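The timber tables that are meant to last for ever

Solid wood is back in the kitchen, and the prices are back with it. But how much of what you pay for is in the board?

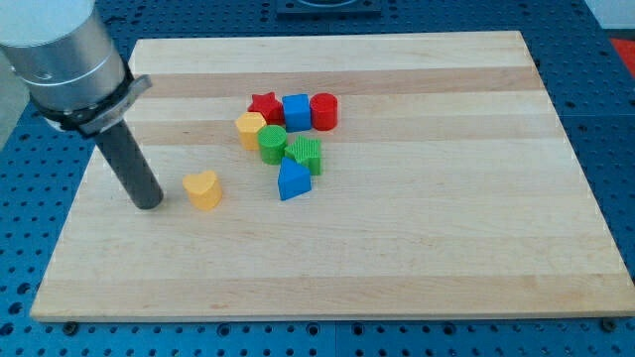 A large wooden board. Buyers are being asked to pay more for solid timber.

The leaflet from Treloar says its dining table will be handed down through three generations. It does not say who has agreed to take it. Most of the people I know who have inherited a large table have spent a year trying to get rid of it, and then cut it up or left it in a garage.

Still, the sales talk works. In the shops along the front at Sastham, solid wood has gone from a slightly dull choice to the thing everyone wants, and veneer has become a word people say quietly. Treloar's plain six-seater costs more than my first car. A smaller firm, Sorno, sells a worktop with a certificate giving the name of the wood the tree stood in. I asked what the certificate was for. The assistant thought it might be useful if I moved house.

Some of the claims are fair. A thick board can be sanded down and oiled again, and a scratch in real timber looks better than a chip in a printed surface. If you cook a lot and don't mind looking after things, you may well get your money's worth.

The trouble starts with the looking after. Timber takes in damp air and lets it go again, so a wide board will swell and shrink across the grain as the seasons change. Fix it down too tightly and it may split. Stand it by a radiator in February and you could find a gap you can push a coin into. Treloar's own care sheet asks for oil every few weeks in the first year – a detail that did not come up while I was being shown the finish.

Then there is the word "solid" itself. Many boards sold under that name are made from strips glued side by side. I have no quarrel with that, as a glued board often stays flatter than a single wide plank, but the buyer picturing one slice of a great old tree should ask before paying for it. At one stall in Flildale I was told a top was "solid throughout" and then, when I looked underneath, that only the top layer was.

What about the planet? A tree that becomes a table keeps its carbon locked up for as long as the table is kept. That last part matters. A new oak table that replaces a perfectly sound one has saved very little, however nicely the forest is run, and the old one still has to go somewhere.

Which brings me to the second-hand shops. Flildale has two, both with more brown furniture than they can shift. I found a heavy extending table there, a bit ring-marked, for less than Treloar charges to deliver. The legs were sound and both leaves were still with it. It had been in the window for 34 days, according to the ticket, and the price had already been cut once.

I am not against anybody buying new. Some rooms are odd shapes, and some people simply want a table that hasn't had another family's dinners on it. But ask what the wood is, how it is joined, what it is finished with and who pays if it warps. Sorno answered all of that by email. Treloar sent me the leaflet again.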